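Simulation House Rules: Questions We Keep Being Asked

Last revised 1/27/24. Maintained by Vija Navickas, with corrections from Gonzalo Ibarra, who has strong views on commas.

What are the house rules, and do they apply to me?

They cover any manipulation work done in simulation under the Kinnunen project, from a five-minute test to a full run for delivery. If you start the simulator, they apply. If you only look at the results over somebody's shoulder, you may relax, though please don't touch the keyboard.

Are these a proper standard?

No. They are an in-house document, 11 pages long including the one left blank by accident. Where a published safety standard applies to real machinery, it outranks anything written here. Don't quote our rules to an inspector. Olaia Montoya tried it at Grolwood and the inspector was very polite about it.

Why have rules for a robot that can't hurt anyone?

The simulated one can't. The controller that comes out of it may end up on an arm at Flusadberg that weighs more than you do, and bad habits travel very well. Force limits, speed limits and stop conditions are therefore set in simulation to the same values as on the real cell. If your task only works with the limits off, your task doesn't work.

Can I switch off collisions to save time?

On scenery the arm can never reach, yes, and write it down. On anything within reach, no. We once had a gripper that opened a cupboard by passing through the door, and it scored rather well. It took Vega Esteban most of June to find out why the real one kept knocking.

How many runs do I need before I can report a success rate?

200 for anything that leaves the building. For internal use, fewer will do, provided the number of runs sits right beside the percentage. "100%" on its own will be sent back. So will "nearly always", which has been tried.

What counts as a success?

Whatever you wrote down before you started. The success test goes into the task file first, is read by one other person, and then stays put. Changing it halfway is allowed, but the earlier runs are thrown away and you begin counting again from nought. People find this harsh. It was meant to be.

Which random seeds should I use?

Draw them from the project list and record them. Gonzalo used 669 for everything for the better part of a year, on the grounds that it was lucky. It was lucky. That was the trouble with it.

Do I have to keep the failed runs?

Yes, all of them, in the same folder as the good ones and with the same naming. A folder containing only successes is treated as a folder containing nothing. Failures may be compressed but not trimmed: the dull minute before a drop is often the useful part.

What has to be saved with each run?

Seven things:

Simulator version
Task file
Room file
Seed
Gripper model and its limits
Joint and camera logs
Name of the person who pressed start

The last is the one most often missing. We don't count "admin" as a person.

Who may change a room?

The room's keeper, listed at the top of the room file. Anyone else copies the room, gives it a new name and changes the copy. "Room_final_new2" is not a name, it's a cry for help, and Begoña Collado will rename it for you without asking.

Are wall pictures and ornaments really necessary?

Within reason. A bare room teaches a vision model that rooms are bare, and it will then take fright at the first calendar. Our rule is that a furnished room should have some clutter which plays no part in the task. Pictures must be fixed in the room file, so that they stay where they are between runs, and anything loose has to be given a sensible weight. Cleretti's old bottles weighed nothing at all and used to leave the table if you looked at them firmly.

What about faces in artwork?

Painted portraits are fine if the rights are cleared and the source is noted in the room file. Snapshots of colleagues are not fine, however festive. The same goes for photographs off the web that "looked free".

What should the wrist view show?

The fingers, always, and enough beyond them to judge where they are pointing. We don't require the view to be level. Wrists turn, the room turns with them, and anyone who gets queasy may review the joint logs instead. Please don't straighten the views afterwards, because the rotation is part of the record. Check both fingers are in view with the gripper open before you start logging.

Wrist views, gripper open:
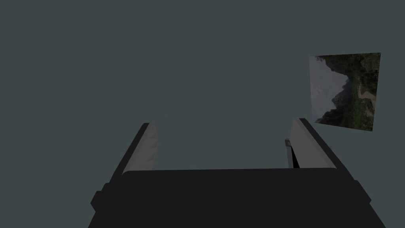
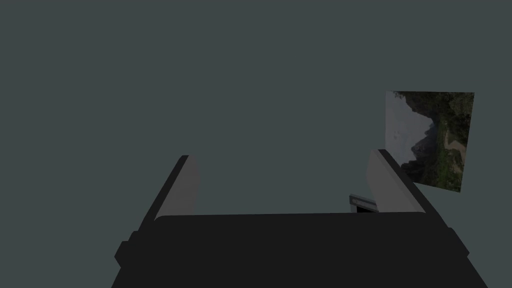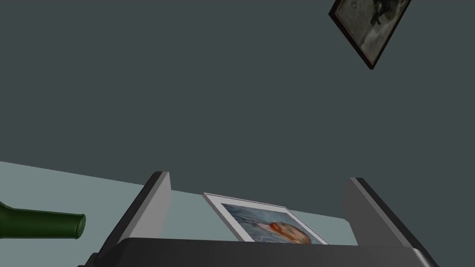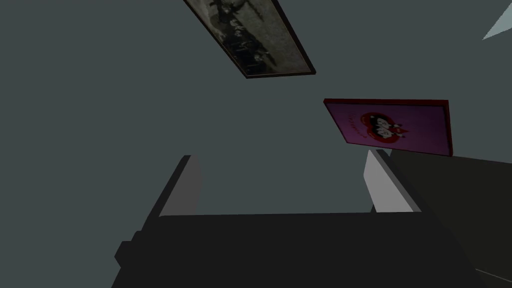 How often should I check the views during a long run?

At the start, at the end, and at least once in between when you don't feel like it. A camera mount set wrongly in the model will stay wrong with perfect patience for as many runs as you ask of it. If you find a fault, stop, note the last run you trust, and mark everything after it as suspect. Don't delete it.

May I patch up a log with a gap in it?

No. Mark the gap and leave it. An honest hole is easier to work with than a smooth line somebody drew across it at the end of the afternoon.

Can I break a rule if I have a good reason?

Yes, with a waiver. It's one paragraph: which rule, why, for how long, and who agreed. It can't be agreed by you. Waivers run out when the task is closed, and "until further notice" doesn't count as a length of time here.

I think one of the rules is wrong. Who do I tell?

Vija, in writing, with the rule number and what you'd put in its place. She reads everything and replies to most of it. Complaints about the file naming go to Begoña, who has heard them.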